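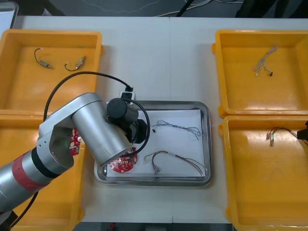 Print this thread | E-mail this thread

18/11/2019

1. People keep asking me whether machines can do ordinary chores yet. Home chores, shop chores, the stuff at the end of the day. I fix small appliances for a living and I've spent a lot of this year looking into it, so I'll put what I think in one place. Long thread.

2. Short answer: some, slowly, if you set the table for them. Longer answer follows.

3. The chore I care about is sorting teardown parts. Motors, circuit boards, wire harnesses. They come out of dead machines mixed together and somebody has to put each kind in its own bin. At my shop that somebody is me, usually after six.

4. It's a good test because it looks like nothing. A ten-year-old could do it with the radio on. No measuring, no heat, nothing sharp to speak of. Pick up the thing, decide what it is, put it with its friends.

5. The setup at the top of this thread is the same job laid out small. Yellow bins on both sides, a steel tray in the middle with paper in it, and an arm over the tray. Two motors in one bin. Wire harnesses in the bins on the right. Still a board and two lots of wire in the tray.

6. I like a tray with white paper under the parts. I do that at my own bench. Small terminals show up on white and vanish on steel.

7. Start with the motors, the easy part. A small motor is a hard lump of metal. It has the same shape from one minute to the next. You can grab it around the can and it stays grabbed. If all I had was motors I'd say go ahead, buy the robot.

8. Except motors have leads on them. Look at the two in the bin, each with a thin dark wire curving off. You pick up the motor and the wire comes along and catches on whatever is next to it. I do this myself a few times a week and I have fingers.

9. Boards are medium. They're flat, so there isn't much to get hold of from above. You want to take them by the edges, and the edges aren't always square. That one in the tray is round with a notch in it, and it's lying half on the paper and half up against the side of the tray.

10. A person slides a board like that away from the wall with one finger, tips it up, and takes it. Three moves, no thought. Every one of those moves has to be worked out for a machine, and the tipping up is the one I have seen go wrong most.

11. Wire is hard. Wire is the whole problem. I'd say the same about laundry, extension cords, garden hoses and Christmas lights. Anything that doesn't keep its shape.

12. There are two kinds of wire in that tray. A thin blue and grey tangle with a small connector on one end, and a harness in red, brown and green sitting in a loose arch. To me those are two objects. To a camera it's a lot of lines crossing a piece of paper.

13. Where do you pick up a harness? In the middle, and the ends drag. By one end, and the other end stays in the tray, or halfway over the edge. I pick up in the middle with one hand and sweep the tail in with the other. I never knew I did that until I tried to write it down.

14. So two arms make sense to me. You can see the end of a second one on the right, at the wire in the lower bin. For years the shop robots I read about had one arm. One arm is fine for boxes.

15. In August I drove out to Lavbridge for a demo day. A company called Skolaria was showing a two-arm bench. I'm not selling anything for them and they didn't give me anything except a pen.

16. They ran it on mixed parts for most of the afternoon. Motors went well. Boards went fine when they were lying flat in the open. Harnesses went in the bin if they were short. The long ones got there too, mostly, but often with a foot of wire hanging outside.

17. Is a foot of wire hanging out of the bin "done"? The person running the demo counted it. I wouldn't. When I stack bins, that wire gets pinched and the terminals get bent. I asked and got a fair answer, which was that they were working on it.

18. I brought a box of my own parts and asked if they'd try it. They did, credit to them. 109 pieces. It put 73 in the right bin with nobody touching anything. The rest it dropped, left behind, or picked up two at a time.

19. The two-at-a-time thing surprised me more than the drops. It took hold of a motor with a harness hooked around it and carried both over to the motor bin, very smoothly. It looked great. It was wrong.

20. My own time on a box like that is under ten minutes, and I'm not fast. The bench took most of an hour. I don't hold that against it – a dishwasher is slower than I am too, and I own a dishwasher.

21. That's the real comparison. Slow is fine if I can leave. A machine that needs me standing there to untangle it every few minutes hasn't saved me anything. I'd take half the speed if I could lock up and go home.

22. Now the house. I get asked about the house more than the shop. Folding towels, loading the dishwasher, picking up toys. I'd put toys first. Most toys are hard lumps like the motors, and a toy bin doesn't care how neat you are.

23. Dishes second. They're stiff, they're known shapes, and the rack tells you where they go. But a wet glass is a bad thing to be almost right about.

24. Clothes last. A shirt is a wire harness made of cloth. I've seen videos of folding that look good, and most of them start with one shirt on a clear table. My shirts start in a pile with a sock inside the sleeve.

25. And none of this includes getting around the house. The arms in the picture work over one white table with everything in reach. Somebody has to bring the stuff to the table. In my kitchen that's half the chore.

26. Somebody wrote to me saying factories have had robots for decades, so what's the big deal. True. But they mostly hand the robot the same part in the same spot, every time. My box of parts has never been the same box twice.

27. I fill out a log at work, so I went back through it. Since January I've sorted 3,810 parts by hand. Over 1,000 of those had wire on them or were just wire. So a machine that handles everything but wire still leaves me with the annoying part of the pile.

28. My friends at Brekke, the recycling yard on the other side of the county, see it differently. They don't need every piece right. If a machine pulls out the motors and leaves the rest in a heap, they're happy, they'd pay for that today. Motors are where the copper is.

29. Fair point, and I changed my mind a little after talking to them. "Can it do the chore" depends on who is checking the work. At Brekke it's a scale. At my bench it's me at eight in the morning looking for one red board I know I had.

30. What would make me buy one? First, it finishes a mixed box without me. Second, when it can't do a piece, it leaves it in the tray and goes on to the next one. I can deal with a leftover pile. I can't deal with a harness in the motor bin that I find three weeks later.

31. Third, it fits on a bench I already have. Mine is six feet long and has a vise bolted to one end that isn't going anywhere.

32. Price I'll leave out. The number I was given in Lavbridge was for a whole bench with a service plan, and they said it would change.

33. Something you can do now without any robot: sort as you take things apart. Four bins within reach before the first screw comes out. I switched to that in the fall and it cut my evening pile by a lot. I used the same kind of bins with the thick rim because they have handles.

34. Also, wrap each harness around two fingers and put a twist tie on it. Takes five seconds. Then it's a lump, and lumps are easy for everybody, machines included. I told the Skolaria people that if my harnesses came pre-tied their bench would do a lot better. They agreed, and said customers never want to do it.

35. Next stop is a trade show in Bornness, where two or three outfits are supposed to have arms running. I'm bringing another box of parts, with more wire in it this time. If they'll let me tip it out on their table I'll post the count.

36. To the person who asked about vacuum robots – yes, I have one, yes, it works, and it ate a phone charger cord on Saturday. Wire again.

37. Replies are open. If you run a shop and you've had one of these on your floor for more than a month, I'd like to hear how much time you spend standing next to it.

Print this thread | E-mail this thread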